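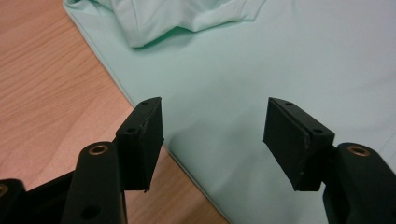 Pale green cloth on a light wood tabletop.

Paid interviewers and note-takers wanted: Hadbridge ceasefire listening project

Hi, I'm Saranya Thomas, and I'm putting together a small team for something I've wanted to do since grad school. We're going to sit down with people who have lived under a local ceasefire, wherever it was, and ask them what those weeks were like. Did the shops open? Could you visit your aunt across the line? Who did you call when somebody broke the deal?

The negotiators have written their memoirs. I want the bus drivers and the school cooks (and the teenagers, who notice everything!).

We have 40 interviews to get through, all by phone or video because of the pandemic, and I need six more people. You'd be paid $200 per finished interview, and that covers the call, your typed notes and one follow-up chat with me or Bindu Varghese. Most calls run an hour and a half -- a few go way longer, and I'll pay extra for those.

You don't need a degree in international relations. I do need you to speak English plus at least one of Arabic, Tamil, Spanish or Ukrainian well enough to catch a joke. You should be comfortable with long silences. If you've worked in relief, local news, social work or a busy front desk, tell me, I'd love to hear about it.

Training is two evenings on video with Elango Thampi, who spent years on monitoring teams and is very good at explaining how to stop an interview when a person has had enough. Please don't apply if you can't make both, we won't be repeating them. Training is paid too, at $13 an hour.

We're also still looking for people to be interviewed! If you or someone in your family lived through a truce and would like to talk, write to me and say so. Names stay out of the final report unless you want yours in.

To apply, send me a page about yourself, your languages and the hours you're free in November. No formal resume needed -- a plain email is great. Put "Listening" in the subject line and send it to the Hadbridge office, attention Saranya. Questions about pay go to Shobha Pinto at the same office.

Posted Nov 4, 2020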